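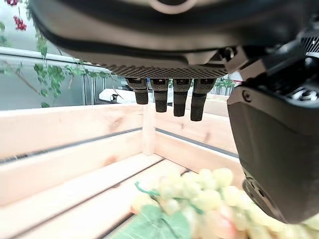

Elie Dabbas reckons a decent grocery clerk would have the whole stand sorted before our planner finished thinking, and asked why we don't start with something easy like towels. Towels! Easy! I've done towels, never again.

29th August, Dovbridge bench notes

Grapes all day. I love grapes as a test (a bunch sags, swings and snags on everything) and I think they tell us more about kitchen chores than another 100 runs with blocks. The Clokitz planner got 40 tries at moving a bunch from one crate to another and made 28. Most of the misses were on the approach, with the fingers coming in too flat and shoving the bunch along. Cosmin Enache wants a steeper wrist angle, and I'm going to try that first thing.

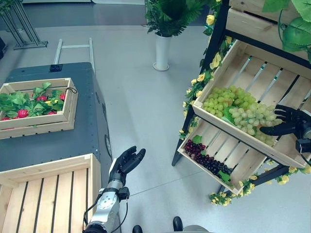
*Right hand at the green grapes, left hand open by the empty crate.*

Handing over between the two arms is still slow, painfully so, but I'd call it shop-floor slow and no longer demo slow. Restocking a shelf overnight? I could see it by next September if the regrasp gets fixed. Note for whoever has the gripper config: go down 2 steps on closing force before you touch anything else.
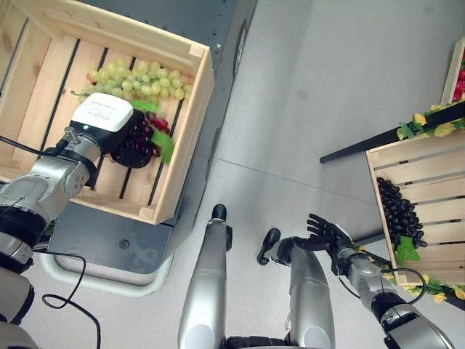 Would I let it put away my groceries yet? Cans and boxes, sure, but I'd do the fruit myself.

Still to do: rerun the misses with Cosmin's angle, send the logs to Elie.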